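Arnora Tanby 2
Wrist-marker calibration and planning for simulated and real arms

Tanby is the part of the Arnora toolkit that keeps the camera, the arm and the planner in agreement. It reads a square fiducial marker fixed near the gripper, compares its position with the joint readings, and corrects the difference before the next move is planned.

Version 2 runs the same code in the simulator and on hardware. Load a room, set a start pose, and Tanby renders the camera view along with the marker pose it expects to find. Tilted views are supported – the solver does not need a level horizon or a fixed camera mount.
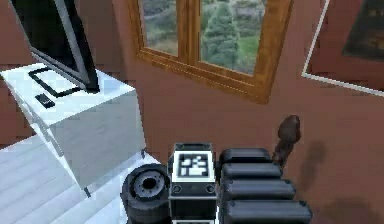
Each run writes a log with the detected pose, the expected pose and the error per joint. Logs open in Vutetti, our viewer, or can be exported as plain CSV. The Hrytsenko scene pack adds 168 furnished rooms with collision meshes already set up.

What you get
Marker detector and pose solver
Motion planner with collision checking
Simulator bridge
Log viewer (Vutetti)

Requirements
64-bit Linux
Python bindings included, C++ headers on request
A GPU is needed for rendering only

The standard license covers two workstations and a year of updates. The scene pack is sold separately and takes around 3,268 MB of disk space. Licenses from version 1 can be upgraded from the account page – old calibration files load without conversion.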